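Two-Arm Workstations: Buying and Budgeting FAQ

Randness Equipment Planning - Customer Help
Last updated September 2021

These are the questions we get most often from labs, training centers and care-technology groups that are planning a purchase. If yours is missing, send it through the quote request form and mark it "planning."

Getting started

What do you mean by a two-arm workstation?

Two robot arms, two grippers, a table with a frame, a control computer and the desk the computer sits on. We sell the Arnton package, which covers the table, the frame, the mounts and the wiring. Arms and grippers can be bought through us or supplied by you. Most customers use a station of this type for household handling work such as cups, racks and small containers.

How early should I start planning?

Start two budget cycles ahead if your organization buys through formal bids. A direct purchase moves faster, but the arms are usually the slow part of the order. Ask for a delivery estimate in writing before you set a start date for any staff you plan to hire.

Can I see a station running before I commit?

You can book a visit to our Bustport site. Bring the objects you plan to work with. A task that looks simple on paper, like hanging a cup on a wooden mug tree, tells you a lot about whether you have picked the right gripper.

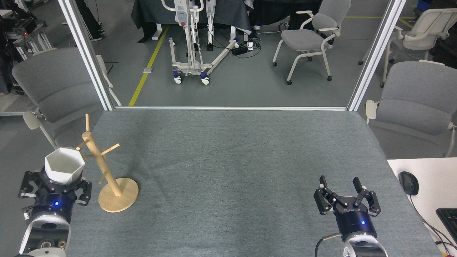

Do I need to buy both arms at the same time?

Both arms can be ordered together or one at a time, and the table is drilled for two either way. If you split the order, buy the second arm from the same model year. Mixed pairs will run, but you will keep two sets of spare parts and two sets of software notes.

Can I lease instead?

Leasing is available on the arms and grippers. It is not available on the table and frame. The lease term is two years, and you can buy the equipment out at the end of it.

Costs people leave out

What is missing from most first budgets?

Grippers, mainly. People price the arms, see the total, and treat the grippers as a small add-on. A multi-finger gripper is a separate line and needs its own service plan. After that, the usual gaps are:

Spare fingertips and cables
Freight and unpacking
Electrical work
Staff time during setup
Objects to practice on, and replacements for them

How much should I set aside for small supplies?

We suggest $400 for the first year. That covers table covering, cable ties, floor tape, labels and a starter set of cups and stands. Centers that let visitors use the station tend to spend more, mostly on cables.

What does the Arnton frame kit cost?

The frame kit is $1,147 before freight. It includes the posts, the rail for the far side of the table and the hardware to join them. It does not include the tabletop or the covering. The price on your quote is the one that counts, so check it against this page and tell us if they differ.

Is a felt surface worth paying for?

For light objects, we think so. Felt is quieter than a bare top and gives a little when a finger touches down. It also wears out, and it picks up dust and lint. Order a spare piece with the station and store it flat. Customers working with liquids should skip felt and ask about the wipe-clean top.

Do I need special test objects?

Ordinary ones are fine for most work. Pick a few with different shapes and keep the same ones for the whole project so that your results can be compared. Cups with flat sides give the fingers a different problem from round ones, and it is useful to have both. Write down where you bought each item. Shops drop product lines without notice, and we have had customers lose weeks looking for a match.

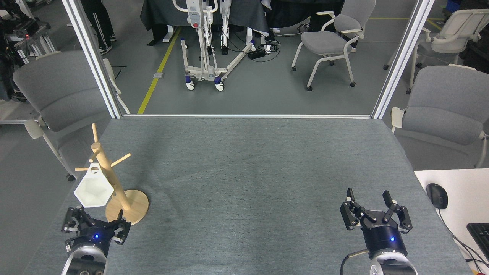
Buy duplicates at the start for the same reason. They cost very little next to everything else on the order, and they can go under the same supplies line. Stands and racks should be bought in pairs too, and it is worth checking that the pegs on both sit at the same angles.

Space and room planning

How much room does a station need?

Plan for the table, a desk next to it, and a clear path on every side you need to reach. Then add room for chairs. People planning a lab tend to draw the machine and forget where everyone will sit. Our site survey sheet has a scale drawing you can cut out and move around on your floor plan.

Can it share a room with other equipment?

It can, and in most of the places we supply, it does. Keep wheeled equipment parked outside the reach of the arms, and mark the floor so that the line is easy to find again after cleaning. Get the layout approved by your own safety office before delivery.

What about power?

Each station should have its own outlets, close enough that no cord crosses a walkway. Extension strips on the floor are the most common thing we write up on site surveys. Adding outlets before the station arrives is a small job. Adding them later means moving the table.

Should the desk be attached to the table?

Leave it separate if you can. The operator's keyboard and mouse should be within easy reach, but a separate desk can be moved when the arms need service. 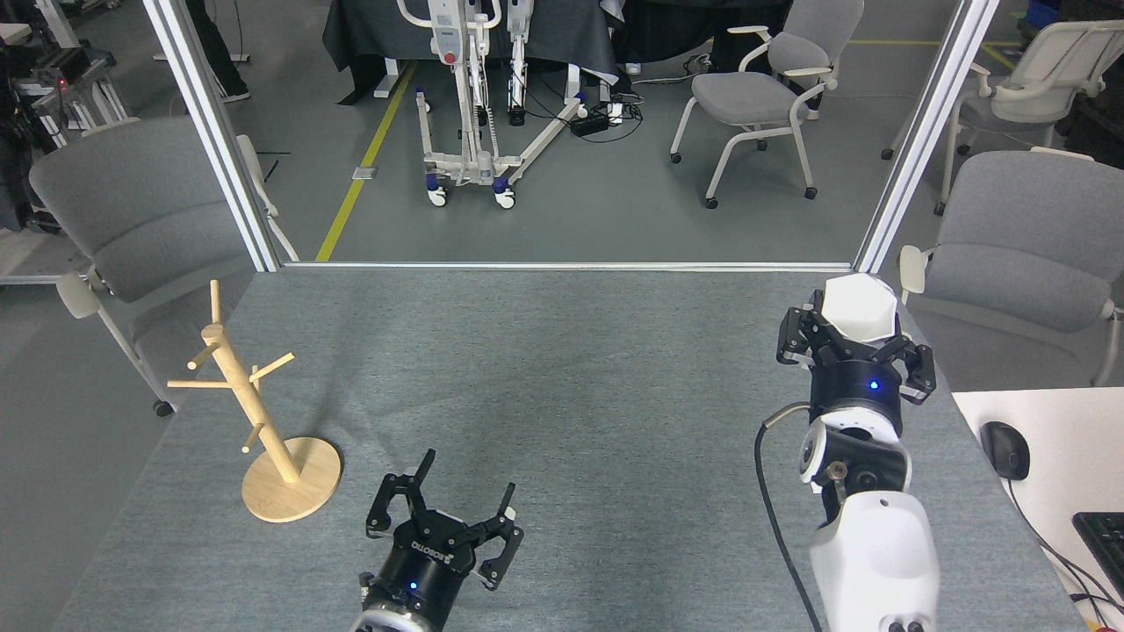
Two arms at a felt-covered table, with a cup in the right gripper and the mug tree standing to the left.

Service and support

Who does the installation?

Asamoah Installation handles assembly and first power-up under contract to us. Your own staff should be present for all of it. The installers will show them how to stop the arms, restart them and swap a gripper.

What does the service plan include?

One visit a year, phone support and software updates. Fingertips, felt and cables count as supplies and are billed separately. Gripper repair is covered only if the gripper is listed on the plan by serial number, so check the list when you sign.

Can I add grippers I already own?

Send us the model name and a photo of the wrist mount. We can usually supply an adapter plate. Older units may need a new cable as well - ask before you order the arms, as the cable route affects which mount we ship.

When do prices change?

We review the price list every October. Quotes issued before the review are honored until the expiration date printed on them.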